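Help Desk and Hardware Technician (the basement job)
Plustance – Facilities and Office Systems
Full time, on site
Posted 17/12/2024

About the job

Plustance does back-office work for independent funeral homes. We handle the permits, the notices, the billing and the long, polite letters to insurance companies. It is quiet work done by people who are good at it, on computers that are not always good at anything. We are looking for a technician to look after those computers.

If you have read other job ads this month, you will have been told that you are joining a family on a journey. We have families already, and most of us drive to work. What we have is a building with two floors and a basement, a ticket queue, a parts room, and a printer on the second floor that has outlasted three managers and will probably see off the next one.

The last technician retired after a long and grumpy career and left us excellent notes. They are handwritten. Part of your first month will be reading them, and part of your second month will be finding out what "do NOT do this again, see green binder" refers to. We have not found the green binder.

What you will do all day

You will answer tickets. We closed 3243 of them last year, and a good share said "it's slow" and nothing more. You will learn to write back asking what "it" is without sounding tired.

You will repair, clean, upgrade and retire desktop machines. We run our desktops longer than most places do, partly out of thrift and partly because the billing program, Nulla, was written for a world that had moved on before it was finished. Nulla gets nervous on new hardware. You will be its nurse. We are moving off it in February, and yes, we said February last time as well.

You will keep the parts room in order. It holds memory, power supplies, fans, drives, a drawer of screws sorted by somebody with a private system, and more monitor cables than any building this size could need. You may throw things away. You will be the first person in years with the authority to do so, and we expect there will be some feelings about it.

You will set up new hires. This means a desk, a computer that turns on, a phone that rings at the right person, and a login that works before lunch. We used to aim for before ten in the morning and have since grown up.

You will be on call one week in four. Funeral homes do not close for weekends, and when a notice has to reach the newspaper by five, the person on the other end of the line is having a worse day than you are. Calls outside hours are rare, and we pay for them.

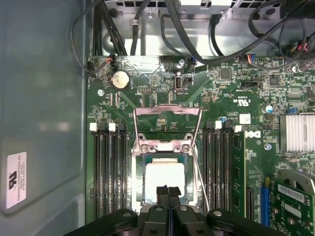
You will also be asked, now and then, to look at something that is not a computer. The elevator, the coffee maker and the heating on the north side have all turned up in the ticket queue. You are allowed to say no. We would only ask that you say it nicely and pass the ticket to the front office, where it will be ignored by the proper people.

What we need from you

You should be able to take a desktop computer apart and put it back together with no screws left over, or with one at most and a good explanation. You should know your way around Windows, basic networking, and the sort of fault that goes away when you walk into the room. Some experience with user accounts and backups would help a lot. If you have ever restored a backup under pressure, tell us about it in your letter. If you have ever found out that the backup was empty, tell us about that one first.

You should be able to lift a box of paper. The elevator has been mentioned.

You should write clearly. Our staff are smart people who have no wish to learn your trade, in the same way you may not want to learn theirs, and a three-line email that says what broke and what to click will make you very popular here. A two-page email with a diagram will be printed out and put in a drawer.

You should be patient on the phone. This is the one thing we cannot teach. We have tried.

What we do not need

A degree. Some of us have them and they hang on the wall very well.

A certificate in anything in particular. If you have some, list them, and we will nod.

A passion for technology. Liking it well enough is fine. The retired technician could not stand computers and fixed them out of spite, and uptime was superb.

Ten years of experience. Two would be nice. One and a lot of tinkering in a garage would also get you an interview, provided you can tell us what you broke in that garage and how you fixed it.

Availability "in a fast-paced environment." There are busy days, and there are afternoons when you will clean keyboards and listen to the radio. Bring your own radio. The basement one gets a single station, and it is mostly farm prices.

The people you will work with

You will report to the facilities manager, who knows what a server is and would rather not go into it. Day to day you will work with the other technician, who handles the network and the phones and has been covering both jobs since summer with what we can only call visible restraint. Please apply soon, if only for that person's sake.

The company employs 100 people, most of them upstairs. They are kind, they bring in baked goods, and a few of them keep plants directly on top of their computers. You will bring this up with them. They will move the plant to the windowsill and then, once you have gone, move it back.

We also share the building with Prantl, an accounting office on the ground floor. Their computers are not your problem. They will ask you anyway, usually in the parking lot, usually in April.

Pay, hours and the rest of it

The job pays by the hour, on the pay scale we send to everyone we call for a first interview. We know that ads ought to print the number. Our legal department is thinking it over, and when legal thinks something over you could raise a child in the meantime. If you would like the scale before you apply, write and ask, and we will send it the same day with no questions.

On-call weeks carry an extra $830, whether or not the phone rings. We came up with that figure after the previous arrangement, which was a gift card, went over badly.

You get 16 vacation days in your first year and more as you go. Please take them. We had somebody who did not, and by the end he was arguing with the thermostat.

Health and dental start on your first day. There is a retirement plan with a match. Parking is free and the lot floods at the low end, so come early or buy boots.

We will pay for one course a year if you want to take one. It should have something to do with the job, though we did once pay for beekeeping and have never gotten a straight answer as to how.

Tools are provided. If you would like to use your own screwdrivers, we understand completely, and we will put a note on the parts room door telling people to leave them alone. The note will not help. Consider a drawer with a lock.

Things we ask about in the interview

We see no point in keeping these secret.

We will put a desktop that does not start on the table and ask you to talk us through what you would check, and in what order. You may open it. There is a fault in there, and we put it there ourselves, so it is a fair one. You do not have to find it to get the job. We are more interested in what you do after your first idea turns out to be wrong.

We will read you two real tickets, with the names taken off, and ask how you would reply. One of them is rude. The other one is friendly and makes no sense.

We will ask what you would throw out of the parts room. We take you down there for this, so wear something you do not mind getting dusty.

Then you get to ask us things, for as long as you like. Good ones from the past include "why is it so warm down here" and "what happened to the last person." The answers are "the boiler" and "he moved to the coast and sends postcards."

How to apply

Send a resume and a short letter to the hiring desk at Plustance. Half a page is plenty. Tell us what you have fixed, what you would like to get better at, and when you could start. We do not use the kind of form where you upload your resume and then type the whole thing in again by hand. We bought one of those, from an outfit called Rikotar, and it rejected the facilities manager when she tried it out on herself.

A person will read your letter. You will hear back either way, in actual sentences, within two weeks. If you have not heard from us by then, please write again, since it probably means the mail server is down and we need you more than we knew.

The first interview is by phone and takes half an hour. The second is here, with the broken computer and the trip downstairs, and takes most of a morning. We pay for your time at the second one and there is lunch. There is no third interview. If we cannot make up our minds after two, more interviews are not going to fix us.

If you need anything changed so that you can take part – a different time of day, a written version of the questions, a room that is not up or down a flight of stairs – say so in your letter and we will set it up.

Plustance is an equal opportunity employer. The ad stays up until the job is filled, and then for a little while longer, until someone remembers to open a ticket asking for it to be taken down.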